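Notebook, Monday. Grasp-width filter, second try
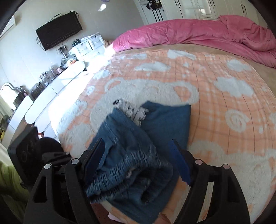 Navy fleece, folded, between the finger pads. Peach cloud blanket underneath.

Suqin's new contact estimator (Vokholm branch) says it can tell "closed on cloth" from "closed on air" using finger width alone. I don't buy it yet. Fleece squashes. A thick fold and a thin fold pinched harder can give the same width, and the filter has no idea which one it has.

Ran it over 80 blanket clips from July. It flagged 20 as missed grasps. I went through those by hand and 8 were fine, cloth plainly between the pads. Dark pads on dark blue fleece, so the segmentation mask bleeds from one into the other and the width estimate jumps. The old Duan threshold got 5 of those 8 right, with no learning in it at all.

Nathalie Lambrechts thinks the smoothing window is too short. Maybe. I lengthened it and the jumps went away, but so did the moment of closing, and we need that for the planner labels.

Left to do:
- rerun with the mask off, width from the linkage only
- light-colored cloth, same settings
- do NOT merge to Cimcombe before that

Print this entry | E-mail this entry

Comments (2)

Suqin Zou: Which 8? Send me the clip list. I suspect a bad calibration file.

N. Lambrechts: Try a median before you blame the window.

Recent entries
Mestham: clock drift again
Towel folds, planner timeouts
Why the replay tool drops the last step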